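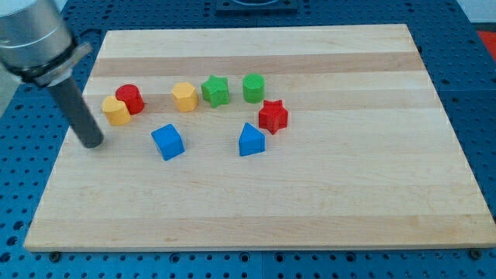

Paid play sorters wanted for our wooden board and block sets

Hi! I'm Consuelo Ledesma, and I look after testing at Nornska, a small shop that puts together tabletop play sets for preschools and family waiting rooms. I'm looking for people who'd like to come in for a morning or an afternoon and move little colored blocks around on a board. I promise it's more fun than it sounds (and you get paid, and there's coffee).

Our next set is called Astudar. It's a striped wooden board with small plastic blocks that sit on top – hearts, stars, cylinders, hexagons – in red, yellow, green and blue. The pieces are chunky and bright and I'm very fond of them, the yellow heart most of all. What we still have to write is the booklet of games that goes in the box, and that's where you come in. I've been staring at these shapes for so long that I can't tell any more whether a game is easy, hard or just plain dull.

What you'd be doing

You'll sit down with a board and a pile of blocks and try the games from a draft booklet. Some are simple sorting, like all the reds together or all the stars together. Some ask you to copy a layout from a card, and a few are memory games where you look, turn away and then put everything back where it was. After each one you tell us what you thought, out loud or on paper, whichever you like. If the instructions made no sense, I really want to hear about it! Precious Shabalala, who wrote most of the booklet, will be in the room taking notes, and she doesn't get her feelings hurt.

A session runs 2 hours with a break in the middle. We have room for about 200 people over September, mornings and afternoons, plus one late session every Thursday that starts at 6 p.m. for anyone coming from work.

Who can sign up

Anyone 18 or over. You don't need to have kids or work with them, though if you teach preschool or run a daycare please say so when you write, I'd love to have a few of you in every group. Grandparents are very welcome. So are people who have never liked puzzles – I'd like to know where we lose you. You should be comfortable picking up small pieces and telling one color from another, and if that second part is tricky for you, write to me anyway. We're planning a separate round on colors and could use your help there.

We read the cards in English, but you can give your comments in Spanish if that's easier.

Pay and getting here

You get a $40 gift card at the end of your session, and you can come twice if you want to. We're at 1379 Nassar Street, second floor, above the Dalix paint store. There's an elevator around the side, and free parking in the back after 5.

How to apply

Send me a short note through the contact form with "block sessions" in the subject line. Tell me your name, which times suit you, and whether you've used any kind of block or shape set lately (just a sentence is fine). I answer everybody, usually within a couple of days. Please don't bring children along this time. Their sessions come later, and we'll put up a separate notice for those.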